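About Liltell

We're a small company in Hilstead, and we think about tables all day long. Kitchen tables, craft tables, the folding kind that comes out for birthdays, the one by the back door where everything lands when you walk in. Liltell helps homes, schools and small shops get their worktops cleared, sorted and useful again, and we love doing it!

Most of what we teach gets tried out first on our own white table in the back workroom.

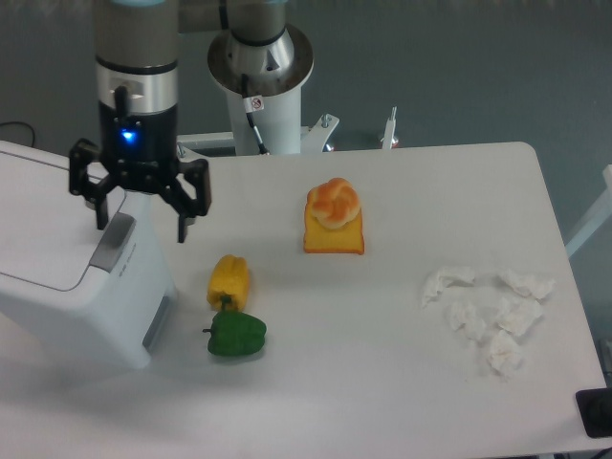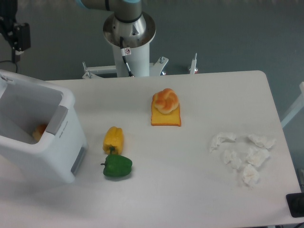 The white table in our Hilstead workroom.

How we got started

Liltell began in a kitchen on Gaete Street, where Nivaldo Sales was trying to run a lunch business from a counter he could hardly find. Every evening he cleared it, and every morning it had filled up again – mail, fruit, tape, somebody's homework, the good scissors. One December he gave up on baking for a week and worked on the counter instead. He took everything off, wiped it down, and let things back on only when he reached for them.

Friends came by, saw the counter and asked him to do theirs. Then the school down the road asked about its art room. By the next fall the lunch business was closed and Nivaldo was driving around with a trunk full of bins (he still makes lunch for the rest of us, and it's still very good).

These days there's a proper workroom, a shop counter at the front and a second room in Sevwood that opens in the mornings. We've helped with 427 tables so far. The smallest was a sewing table you could carry under one arm, and the biggest was in a school cafeteria and took two of us a whole weekend.

What we do

Table visits are the heart of it. We come to you, talk through what the table has to do in a normal day, and sort it with you. You make the choices, and we carry, wipe, label and ask a lot of questions. A visit usually runs 2 hours, and we stop when the clock says so, even if there's a drawer left. Tired people throw out things they want back later.

Our workshops are for groups of up to 10 and happen in the Hilstead workroom. Everyone gets a mixed pile and a bin, and we practice the same small moves again and again: pick it up, decide, put it where it goes. It sounds almost too simple, but the room gets loud and happy very fast! People bring their own junk drawers sometimes, and we're always glad when they do.

Schools can book us for a morning. We work with the kids on packing away art supplies, lunch things and games, and we leave the labels behind so the routine has a chance of sticking after we've gone.

What we believe about bins

We have opinions here. A bin should be open at the top if you use it every day, because a lid is one more thing to put down somewhere. A handle should be easy to grab with a full hand. Plain colors are great, since the stuff inside is colorful enough already. And one bin per job is plenty to begin with – you can always add another.

We also like a light-colored surface for practice. Crumbs show up, small things show up, and you can tell when you've finished.

Come and see us

The front counter in Hilstead is open from 9 in the morning, and you're welcome to drop in with a question or a photo of your worst table. We've seen plenty and we really do enjoy them. Our shop keeps bins, labels and cloths, and there's a borrowing shelf if you'd like to try a size at home before buying.

If you can't get to us, our free guide to clearing a kitchen table has gone out to 4000 households, and we'll happily send you one too. Ask for it at the counter or write to us, and tell us what's on your table right now.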